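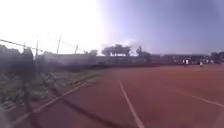

## 4. Line-marking robots on shared courts: what the rules left out

**Figure 3.** The Drenditbridge court, looking towards the far end. Glare at upper left; shadows cross the boundary line on the vegetated side.

The draft code of practice we were handed in March runs to 4 clauses on paint and one on people. Line-marking robots are slow, light and about as menacing as a tea trolley, and the authors of the draft had plainly met one. They had spent less time with a court. Most of what follows concerns the difference.

### 4.1 Daylight

Clause 2 asks that the site be "adequately lit". Drenditbridge meets this with something to spare. With the sun low, half the sky in Figure 3 is close to white, and the long dark stripes on the red ground are a good deal bolder than some lines we have been asked to repaint. Our Hakim line follower treated shadows of this sort as lines in 4 of its early runs, once with such confidence that Raquel Guerreiro let it carry on to see where it thought it was going. (The hedge.)

We therefore replaced "adequately lit" with a test. Before work starts, the operator drives the robot across any shadow that touches a marked line, paint valve shut. If it turns to follow the shadow, work waits until the shadow has moved. Operators found this tedious, and it was kept.

### 4.2 Edges

The draft defines the work area as "the playing surface", a phrase that works well indoors. On the left of the court in Figure 3 the red ground gives way to grass and weeds, with a post-and-wire fence beyond. Thin wires are a poor target for the Irnidus range sensor, which reported them on some passes and held no opinion on others. Our rule is that a fence never counts as a stop. The operator enters the limit by hand, measured from the outer line, and a second person checks the figure aloud. Eduardo Macedo objected that this made an automatic machine rather less automatic. The objection is recorded.

### 4.3 People at a distance

The draft requires a halt when a person comes "near". Faith Langat asked 3 operators what this meant and received 3 distances, one of them in strides. People at the far end of a court, like the small pale figures in Figure 3, are easily missed by an operator looking down at a tablet. We now ask for a named lookout whenever anyone else is on the surface, and the lookout may not also hold the tablet — a sentence we had hoped not to need.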